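Thirty Winters Behind the Counter

Dwight Vachon sold Lachance Drug in January. He had run it since his early thirties, and before that he worked there for the man whose name is still over the door. We talked at his kitchen table in June 2018.

Vachon grew up two streets from the store. He wanted to be a surveyor. His mother thought he should learn something he could do indoors, and he says she was right about that.

"I got my license and figured I'd stay a year," he said. "Mr. Lachance was still typing labels then. He had one typewriter and he didn't like anyone else touching it."

The town had two drugstores when he started. The other one closed when its owner retired, and its customers came over to Lachance more or less in one week. Vachon remembers boxes of paper records stacked in the hallway by the bathroom. The store was filling 300 prescriptions on a busy day by the time he sold it.
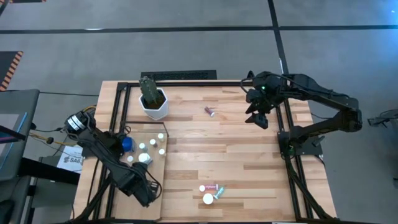 What did people come in for, besides their prescriptions?

Mostly they came to ask something, Vachon said. They wanted to know if a rash needed a doctor, or if two pills could be taken together, or what their insurance letter meant. He kept a chair by the counter for that.

"A lot of the job is reading mail," he said. "People would bring in the whole envelope. I'd tell them, this one you can throw away, this one you need to call."

The insurance side got harder every year. He would fill a prescription and learn weeks later that he had been paid less than the bottle cost him. He mentioned one plan he fought with for most of a winter. He won, and the check was for eleven dollars.

Deliveries were the part he liked best. Niilo Kettunen drove for the store after he quit logging, and he knew which houses had dogs and which had bad steps. Kettunen is retired too now. I reached him by phone.

"Dwight would call ahead so they knew it was me coming," Kettunen said. "Some of them would have coffee on. You couldn't stay at every house or you'd never get done, but I stayed at a few."

He drove through the ice storm with chains on and missed one stop, a camp at the end of a road the plow had not reached. He walked that one in the next morning.

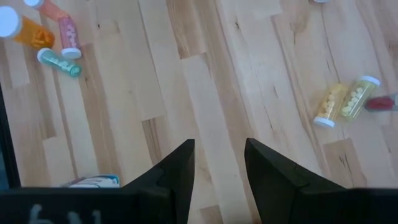
Selling the store

Vachon had two offers. One was from a chain that wanted the customer files and planned to close the building. The other came from a young pharmacist who had worked for him during school. It was the lower offer, and he took it.

"I didn't lose sleep over it," he said. "My wife asked to see the numbers, I showed her, and she said fine."

The town has just over 1,000 people, and the nearest other pharmacy is a long drive over the hill. He thinks the store can make it if the new owner keeps deliveries going and doesn't add too much debt. She has put in a new phone system - he finds it confusing - and kept the chair.
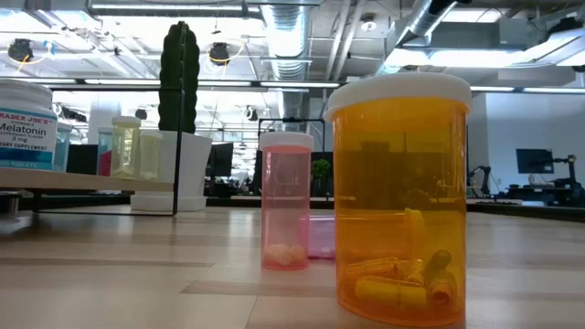

Capsules in an orange bottle, with a smaller pink bottle behind it.

He still goes in most mornings for the newspaper. People stop him in the aisle and ask about their blood pressure pills, and he walks them back to the counter.

"I'm trying to build a boat," he said. "It's in the garage. I've got the plans and the lumber, and that's as far as it's gone."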